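Neltorberg extends household soft plastics collection to 3,000 homes

NELTORBERG, November – Households in the Bermúdez and Jarum neighbourhoods will be able to put soft plastics out for kerbside collection from next month, under an expanded program run by recycling company Plilness.

The service began as a trial with 700 households. It will now cover 3,000 homes, including flats and townhouses that were left out of the first stage.

Residents will receive a roll of 20 collection bags and a printed guide in the letterbox. Filled bags should be tied at the neck and placed inside the recycling bin on the usual collection day. Loose plastic can't be accepted, as it catches in the sorting machinery.

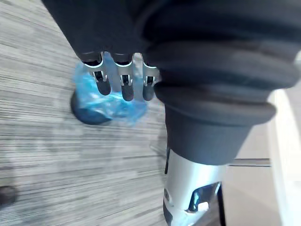 Photo: Plilness

Plilness operations manager Jhair Quintero said most people in the trial had picked up the routine quickly.

"We had 84 per cent of households still putting bags out in the final month," Mr Quintero said. "The main problem was food left in the packaging. A quick shake or wipe is enough. It doesn't need to be washed."

Bread bags, frozen vegetable bags, chip packets, cereal liners and bubble wrap are all accepted. Cling wrap, compostable bags, foam trays and anything that has held raw meat should go in the general rubbish.

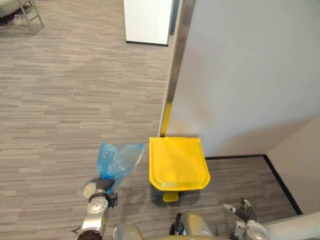
Households that run out of bags can collect another roll free of charge from the Jarum library or the front counter at the Bermúdez depot, which is open until 4.30 pm. Tenants don't need permission from their landlord to take part, but body corporates with shared bins are asked to register before the first collection.

Program coordinator Yhon Castaño said collected material would be baled at the depot and sent on for processing into garden edging and fence posts.

"People have been asking for this at the depot counter for a long time," Mr Castaño said. "Flats were the hard part and we've had to change the truck routes to fit them in."

There is no extra charge to ratepayers for the service.

Media contact: Plilness communications office, Neltorberg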